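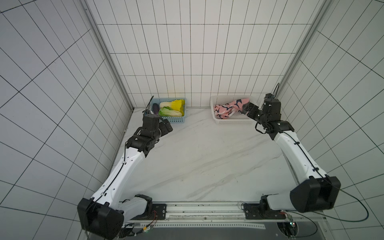

Kevser Akyol told reporters after Saturday's final that she still hadn't looked at the stat sheet and didn't plan to until she got some sleep. "We got outrebounded in the first half and I knew it without a piece of paper," she said. "Second half was a different team. Same players."

FOR IMMEDIATE RELEASE
Jun 5, 2023

TOPRAK WOMEN TAKE SURON SUMMER CUP, 71-64 OVER CALTIX

GODOW - Toprak won the Suron Summer Cup on Saturday night at Godow Fieldhouse, beating top seed Caltix 71-64 in front of 2,412. First title in the event for the club. Second straight loss in the final for Caltix, who came in unbeaten in June and hadn't trailed at halftime all tournament. They didn't trail at this one either, up 36-31 at the break.

Akyol finished with 17 points, 9 rebounds and 3 steals and was named tournament MVP. Eleven of those points came after halftime, including a pull-up jumper with 1:48 left that put Toprak ahead for good, 65-64. Caltix did not score again. Two turnovers, an airball from the corner, then a foul on the inbounds. Toprak went 6-for-6 at the line the rest of the way.

The third quarter is where it turned. Toprak opened in a 2-3 zone they had not shown all week and Caltix missed its first seven shots against it. By the time Caltix got a look at the rim it was 42-36 Toprak. Caltix answered with back to back threes to tie, and the teams traded the lead the rest of the quarter and into the fourth.

Head coach Chang-ho Hwang said the zone was put in at Friday's shootaround.

"We walked it for maybe twenty minutes," Hwang said. "I was not sure I'd use it. Then their guards were getting to the middle whenever they wanted and we had two starters with three fouls. So we used it."

Hwang, in his second season, also went deeper into the bench than he had in the semifinal. Ten players saw the floor. The reserves outscored Caltix's 22-9, most of it in the second quarter with Akyol sitting in foul trouble. Without that stretch its a double digit game at the half.

"People will talk about the last two minutes," Akyol said. "Go watch the second quarter. I was on the bench yelling and they kept us in it."

Toprak shot 44 percent for the game, 5-of-16 from three. Caltix hit nine threes but only two in the fourth quarter, and was 11-of-19 on free throws. Rebounds finished even at 35 after Caltix held a 21-14 edge at halftime.

To reach the final Toprak beat Suron's host side in the quarters, 80-59, and needed overtime to get by Godow in Thursday's semi, 77-74. Caltix won its two by a combined 41.

NOTES
Attendance of 2,412 was the largest of the tournament. Upper level was opened just before tip.

Toprak committed 8 turnovers, its low for the event. Caltix had 15.

Third place game: Godow 68, Suron 60.

All-tournament team will be posted seperately once the ballots are in from both broadcast crews.

WHAT'S NEXT
The club will hold a public open practice at Godow Fieldhouse next Tuesday, 6 p.m., doors at 5:15. Free, but seating on the lower east side only, limited to 600. Tickets at the box office window starting Wednesday morning, two per person. Players will sign afterward, one item each please. Trophy will be in the lobby.

Regular season schedule is expected later in June. Season ticket holders get it first by email. Renewals are open now and seats not renewed by the end of the month go back on sale to the public.

MEDIA
Credential requests for the open practice must be in by Friday noon. Hwang available before practice, players after. No one-on-ones that night. Full box score and postgame audio on request from the Toprak media office.

###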